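Gistomstead council round-up, May

I went along to the council meeting expecting an early night and got home well after 10. The bus contract was up first and took ten minutes. Then came the deputy leadership, and you could feel the whole room sit up (me included!).

Quick catch-up if you missed last month's issue: Lamont wants the job, Josov already has it, and both of them have been telling anyone with a notebook that they get on famously. They even turned up together for the opening of the Morumo Road crossing. I was there. They stood at opposite ends of the ribbon and left by different gates.
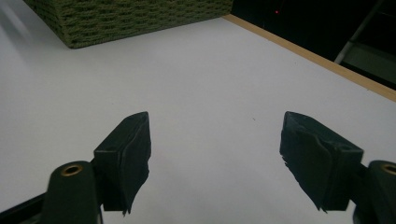
Aivar Rozīte wrote in after the last issue to say I was making far too much of all this, and that what people on his street want to know is when the library gets its evening hours back. Fair enough, Aivar, so I asked. Josov says September, Lamont says it could be done by July if the money came out of the parking fund, and the clerk says nothing has been costed yet.

The vote on the deputy's post is next month. There are 17 councillors and my own tally has 12 of them refusing to say which way they'll go, so I wouldn't put any money on it. Doors open at half past six, and the side entrance is the one to use while the front steps are being mended.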